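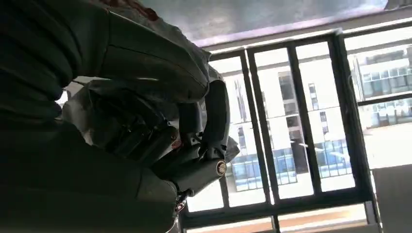 GORSTEAD, 26/04/2019

Kitchen tips: what a robot hand can and can't teach you about plastic bags

Every few months a lab claims to have worked out housework. The latest to reach my inbox is a method from the Takagi group for teaching a robot hand to pick up soft, crumpled plastic, the kind of bag or wrapper the black fingers have hold of by the window. The paper says 2457 grasps went into the training and 247 into the test. Fine. I have a drawer full of bags and a few doubts.

The useful part first. Their best grip goes around the bag, with the plastic wrapped over one finger and the others closing on it. Try it on a produce bag that clings to the counter. Pinching a corner mostly gets you a corner. Scoop from the side and close your whole hand.

Second tip, also borrowed: squash the bag before you sort it. The authors say crumpled bags were easier to grab than flat ones. I tried it with Dolores Ambrose, who shares my recycling bin, and she agreed about thin bags but not freezer bags, which spring open again.

Now the part I don't buy. "Ready for the home" rests on 48 kinds of packaging, and I couldn't find a greasy one on the list — no butter wrappers, no bacon packs. Ulla Vik wrote to the authors in February to ask about those and got a link to the same paper. A held bag is also not a sorted bag. The method stops once the fingers close, and my trouble starts at the bin.

So keep doing it by hand:

Rinse greasy wrappers in the last of the dishwater.
Hang bags upside down over a bottle to dry.
Keep 2 boxes, one for reuse and one for store drop-off.
Check the drop-off rules yourself. Ours won't take anything that crackles.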